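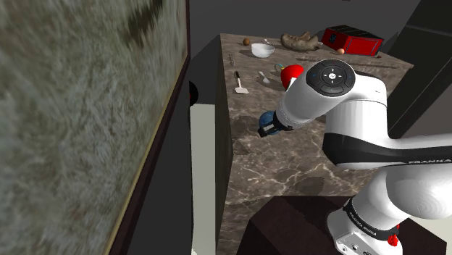
A long marble-topped counter with a framed picture at left, in a computer rendering.

I drove out to Drernton on Monday to watch the girls lacrosse team practice, and I'll admit I went mostly because the field is ten minutes from my house and the sun was finally out. I stayed the whole two hours. If you haven't been paying attention to this team (and going by the bleachers last spring, plenty of you haven't), you should probably start.

Drernton opens its season at home against Urkell, and the coaches were already yelling about it before anybody had finished stretching. Urkell knocked them out of the playoffs last year by a goal in overtime, on a free position shot that I still think should have been whistled dead. I was standing right behind the cage! But I've been told to let that one go, so I'm letting it go.

The big change is on defense. Drernton played a sagging zone all last year, packed in tight around the crease, and it was fine against teams that liked to drive and pretty bad against teams that could move the ball and shoot from outside. This spring they're going man-to-man with early slides, and Monday's practice was almost all sliding. Somebody dodges from the top, the adjacent defender goes, the next one fills, and if anyone is a half step late the whistle blows and they run it back. They ran it back a lot. By the last twenty minutes it was looking a good deal cleaner, though the second group was still leaving the back pipe wide open.

The roster stands at 21, up from last year, when a couple of bad ankles in the same week left them with barely enough subs to finish a game. The coaches are carrying two goalies and hadn't picked a starter as of Monday. The junior has the quicker hands and the sophomore is much louder, and if you've ever watched a defense with a silent goalie behind it you know why that's a real argument. My money's on the junior for the Urkell game, with the sophomore getting a half here and there in the early nonleague stuff.

Up front they lost their top scorer to graduation, which hurts, and I don't see one player stepping into all of those goals. What I did see was a midfield that can really run. The first line was beating the others down the field on every transition drill, and they weren't forcing it once they got there, either. They'd pull it out, let the attack settle, and work it around behind. Last year's team would have taken the first look every time and then jogged back on defense looking sorry about it.

Draws are the piece I'd worry about. Drernton got beaten badly in the circle in both Urkell games, and you can't score if you never have the ball. They've been splitting the job among three players in practice, and the coaches had the wing players crashing in from all sorts of angles to scrap for the loose ones. It's a decent plan. It also means a lot of bodies in one spot, and I counted on my own fingers how often the ball squirted out the far side to whoever was wearing the other color pinnie. We'll see what that looks like against somebody who's won draws for three years straight.

The schedule runs 14 games before the playoffs, and it's lopsided. Most of the soft ones come early, apart from Urkell, and then there's a stretch in the second half with Drorholm, Urkell again and another trip up to Drorholm's end of the county, all close together. Drorholm is the team everybody's chasing. They scored 56 goals in their first four games last season, and I'm told nearly the whole attack is back. I watched one of those games from under an umbrella and it was over by the first water break.

A few housekeeping things, because people always ask me. The bleachers on the school side are still roped off for repairs, so bring a chair or plan on standing along the far fence. Parking is in the upper lot only on game days. The lower one belongs to the track team until four, and they do tow, as I learned the expensive way. The snack window will be open for home games, cash only, with the hot pretzels back by popular demand (mine).

The boosters are also closing in on the money for a new scoreboard. The Crăciun Cup, the preseason round robin that was played in March, brought in $1,660 at the gate and the raffle table, and all of it goes into the scoreboard fund. The old board has been showing the home score with the middle bar missing for as long as I've been covering games there, so an eight looks exactly like a zero. Try explaining that to a grandparent who showed up at halftime.

As for the Cup itself, Drernton split its games, and I wouldn't read much into that. The halves were short, everybody played, and Drorholm sat most of its starters. I did like the way Drernton came back from three down in the last one, with the second midfield on the field for most of it.

So where does that leave them? I've got Drernton finishing third in the league, behind Drorholm and Urkell, with a real shot at second if the draws come around. Ask me again after the opener. Faceoff times on the league calendar have been wrong before (and yes, I know, it's a draw, I grew up on the boys game), so check with the school before you head over. The one I was given for Urkell is 4:30 p.m., with JV to follow on the same field.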